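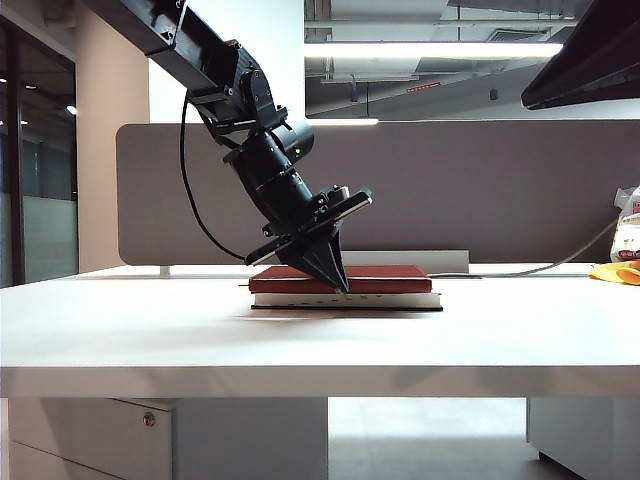 Why do old books smell?

Stick your nose into a very old book and you may notice something sweet, a bit dusty, a little like vanilla. Grown-ups sometimes close their eyes when they do this. Leave them to it.

The smell is the book slowly falling to bits. Most paper is made from wood, and wood contains a stuff called lignin, which holds a tree up and stops it flopping over. Once the tree has become page 60 of a story about pirates, lignin has no more holding up to do. Air and light get at it, and it breaks down into tiny bits that float off the page and up your nose.

Lignin is also why cheap paper goes yellow. Leave a newspaper on a sunny windowsill for 7 days and it may start to look like weak tea.

Very old books were often made from rags instead – worn-out shirts, bedsheets and, yes, pants. Rag paper has hardly any lignin, so it can stay pale for hundreds of years. Your great-great-great-grandfather's underwear may have outlasted him by quite a bit.

Want your own books to last 1,000 years? Keep them cool, dry and out of the sun. Don't read them in the bath. And please don't use a slice of ham as a bookmark. Librarians have found worse, but they still remember the ham.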